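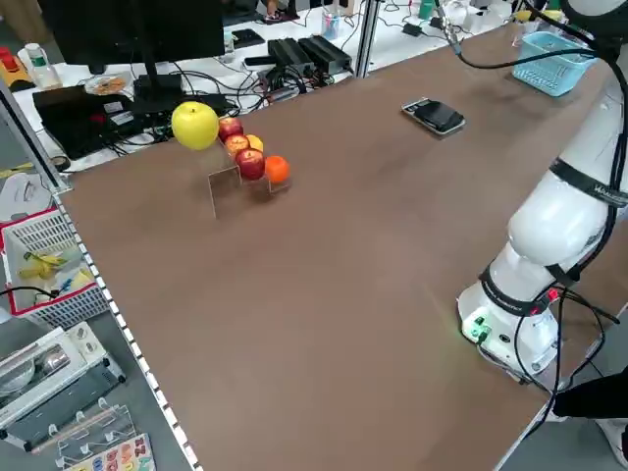
Onda Manipulation Group, Methods Pages

How we set up a fruit-sorting trial for two arms

Samira Masri asked me to write this down before I forget the order of things, so bear with me if I ramble a little! The method is our clutter-first training, which simply means the policy learns with plenty of unrelated stuff on the table from the very first demonstration. Fruit is a lovely subject for it, with apples that look alike, a small citrus that likes to hide behind them, and an orange close by.

Start by homing both arms and checking the light on each base. Then lay out the fruit in a group within easy reach of one gripper, and let a few pieces overlap from the camera's point of view (it feels wrong, but do it anyway). Put the blue basket well away from the fruit. 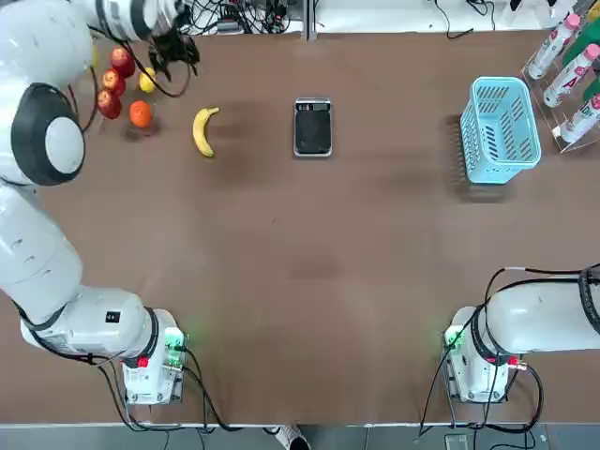

Next come the distractors, and you can be generous with them. Bottles, something flat and black, a banana off on its own, whatever you have. Record 30 demonstrations, then shift everything by a hand's width and record again until you reach 238.

Train overnight in Memport with the default settings. On Tuesday Tarek Salameh ran 49 test picks with new layouts and we had nine misses, mostly on the partly hidden citrus, so if yours struggles there too, add more demonstrations of that one before you touch the learning rate.

Related pages
Calibrating two arms with Pirko
Naming your recordings
The Trajkovski grasp score, step by step

We use cookies to remember your settings. Accept | Decline

Contact the group | © Onda | Back to top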